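How do I stop the drink dispensers from dripping?

**Mei Szabo**, December 23, 2019

We set up steel dispensers on a white table for our breakfast room in Plirkmont. The tap drips after each glass.
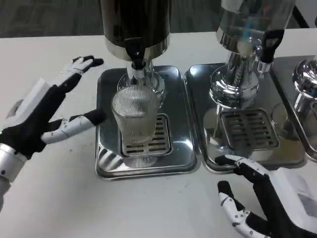 *The dispensers, each on its own tray*

**Keisha Van Dusen**

Push the lever fully down, then let it go quickly. Keep the glass on the grate, straight under the spout.

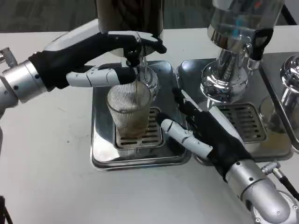 How often should I wash the tap?
Every evening, with warm water and a small brush.

If it still drips, change the rubber ring inside. I paid 10 for mine.

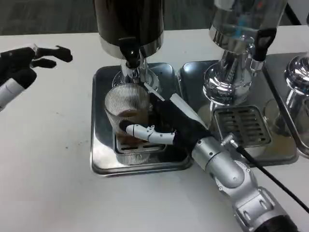 Page 272

**Marquez**

Same problem here - it was sugar in the tap. Don't forget to empty the tray also.

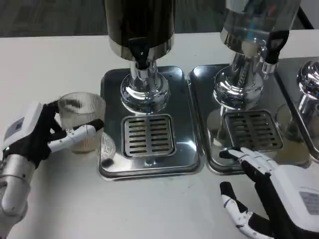
Photo: Arus

Mine is good now.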